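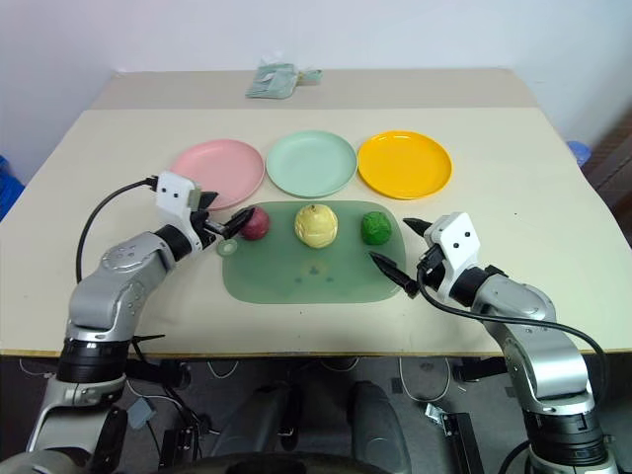

*Fruit sorting, start pose. Left gripper open at the red one.*

**March, 16:30, robotics club, Diltitz room**

Task for the school round is now fixed: each fruit from the cutting board goes to one plate, both arms allowed. Eduard Vlček wrote the order on the whiteboard: red to pink, yellow to mint, green to yellow. I would prefer yellow to the yellow plate, but the rule is the rule and the other teams have the same.

Today we made 37 runs with the new start pose. Notes:

- Red, left arm: good. The approach from the side is better than from the top, the fingers close lower on the fruit and it does not roll.
- Yellow, left arm: 8 failed grasps. I think the bumpy surface gives only small contact with the fingers. Šťastný proposes to close slower. We tried it only at the end, so I have no opinion yet.
- Green, right arm: good until run 20, then the arm arrived too far to the right each time. After homing again it was correct. I must look in the log if it was the wrist or the shoulder.

Two times the arms came too near to each other over the middle of the board. Kovari added a wait in the script, so the right arm starts only when the left one is back. It costs us 3 seconds per run. For the competition we need something better, but for practice it can stay.

The board moves when a finger touches it. Please put it always back parallel to the table edge before you start, otherwise the positions in the script are wrong. Maybe tape under the corners, ask Lenetti if we have the thin one.

Next time:

- [ ] slower closing for yellow, at least 9 runs
- [ ] log of the right arm, runs 20 and after
- [ ] tie the cables under the table
- [ ] try swapped plates, pink and mint

Script is saved as sort_v3, please do not overwrite.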